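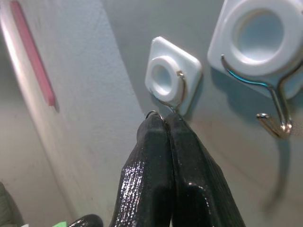 Re: [practice] Draft 3, section on contact with fixtures

Thilini, thanks for the draft, and for keeping it short enough that I read it before lunch. My trouble is with the contact rule. As written, it treats everything in the room as either "object" (may be grasped) or "structure" (must not be touched), and I don't know which of those a wall hook is. The small white one with the wire loop is stuck to the wall, so it's structure. The wire hangs off a collar, so maybe it's an object. The fingertips come together right at the bottom curve of that wire, and under the current wording the operator is either doing the job properly or filling out an incident form. I would like the document to tell me which.

On 14 May, sorry, in May (I am told we don't put dates in the archive any more), Thilini Gamage wrote:

> 4.2 Manipulators shall not make contact with fixed structure,
> including walls, rails, panels and anything attached to them,
> except where the task sheet names the contact.
>
> 4.3 Where contact with structure occurs, the run is stopped
> and logged before any further motion.
>
> I know 4.2 is blunt. Győző wanted it blunt. If anyone has
> wording that is less blunt and still fits on the laminated
> card, send it to the list and not to me.
>
> Thilini

Sending it to the list, then.

4.2. "Anything attached to them" is where it goes wrong. Adhesive hooks are attached. So are light switches, door handles and the paper towel holder at Tellau, and those are most of what we get asked to work with. If every task sheet has to name the contact, then every task sheet will have a line at the bottom saying "contact with fixtures permitted," people will paste it in without looking, and we will have written a rule whose only product is a sentence. The Dikell guide went this way and ended up with 548 lines, a fair share of them exceptions to the other lines.

I'd split it in three:

a) Structure: walls, panels, rails. No planned contact.

b) Mounted fixtures: anything attached to structure that a person would normally use by hand. Contact allowed on the part meant to be handled. For a hook that means the wire, and not the base plate or the wall next to it.

c) Everything else: the ordinary grasp rules.

Yes, (b) leans on "a person would normally use by hand," and yes, Győző will ask which person. I am prepared to say Anoma, who has the best judgment in the building and is out next week, so can't object.

4.3. I agree with the stop. I don't agree with the log coming first if the gripper is still pressing on something. The way it reads now, you halt with the fingers loaded against an adhesive mount and go look for a pen. Suggest: "stopped, backed off along the approach path if safe to do so, then logged." Clonditz has used close to that wording for 2 years and the only complaint I've heard concerned the font.

There is also nothing in the section about neighbors. Two hooks on the same wall need a clearance for the one you aren't using, and it ought to cover the hand as well as the fingertips. We are all very careful with the tips. The knuckles are where the paint goes.

Tharushi, could you check whether (b) collides with the Talukder checklist? I have a feeling they use "fixture" to mean the thing that holds the workpiece – in which case we need another word, and I would ask everyone to stay calm while we choose it.

I'm fine with the rest of the draft, including the part about gloves, which I argued against last time and lost.

Shanthi Samarakoon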